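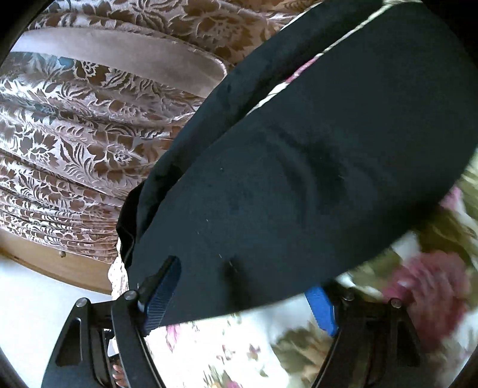 Minutes of the July planning meeting, Hudmont Weekend music festival

Present: festival chair, booking lead, stage manager, sound lead, ticketing, site and parking, secretary (minutes).
Apologies: press and website.

The meeting opened at 7:05 p.m.

1. Minutes of the last meeting
Approved with one correction. Under item 4, the deposit to Clolora was recorded as paid. It had been approved but not yet sent. It has gone out since then.

2. Lineup
The booking lead reported that Clolora have signed and will close the main stage on the second night. They have asked for a 90-minute set and will bring their own keyboard rig and a lighting operator. The chair asked whether the set would run past the 11 p.m. sound limit. It will not if changeover is kept to half an hour.

Purba have confirmed for the late afternoon slot on the first day. They plan to play their second album in full and would like it billed that way on the poster. Agreed.

Kudine have not returned the contract. Their agent says the band is rehearsing with a new drummer and wants to settle the travel dates first. The booking lead will give them until the end of the month. If there is no answer by then, the slot goes to the next act on the reserve list. There was some discussion of announcing them early, as the name has already been guessed on the message board. It was decided to wait for the signed paper.

Opening slots: 5 local bands have been picked from the demo submissions. Each gets 25 minutes on the small stage. Letters to the bands that were not picked are to go out before the announcement and not on the same day, as happened last year.

3. Tickets
Ticketing reported 764 weekend passes sold. Day tickets are not yet on sale. The early price ends when the full lineup is announced. A request had come in for a student rate on day tickets. The meeting was in favor but wants to see what it would do to the budget. Ticketing to bring figures.

Camping add-ons are selling faster than expected. Site and parking said the lower field can take about 720 people with the fire lanes kept clear, and would not want to go above that. Ticketing will cap the add-on in the online shop.

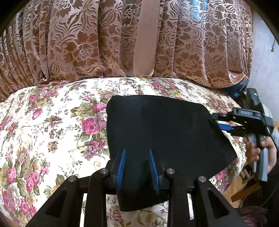
4. Stage and sound
The sound lead has two quotes for the main stage system. The cheaper one leaves out the delay speakers for the back of the field. Several people remembered complaints about the vocals being hard to hear past the food stands. The meeting agreed to take the higher quote and to ask whether the load-in crew can be included in the price.

Clolora's rider asks for a drum riser. The one in storage needs a new caster and one leg replaced. The stage manager will look at it and report back on whether to fix it or rent.

Small stage: the roof cover leaked on the left side last year and is with the rental company. No date for its return yet.

5. Site
The county permit application is in. The neighbor on the north side has asked that trucks not use the gravel road before 8 a.m. Agreed, and this will be written into the crew schedule.

Portable toilets: same number as last year, but split between two locations.

6. Merchandise
Two shirt designs were passed around. The one with the full lineup on the back was preferred. It cannot be printed until item 2 is settled. The secretary will ask the printer for the latest possible order date.

7. Other business
The question of a festival recording came up again. Purba are willing. Clolora's management said no to audio but will allow photographs during the first three songs. Left for the next meeting.

The meeting closed at 8:50 p.m. Next meeting in August, same room, 7 p.m.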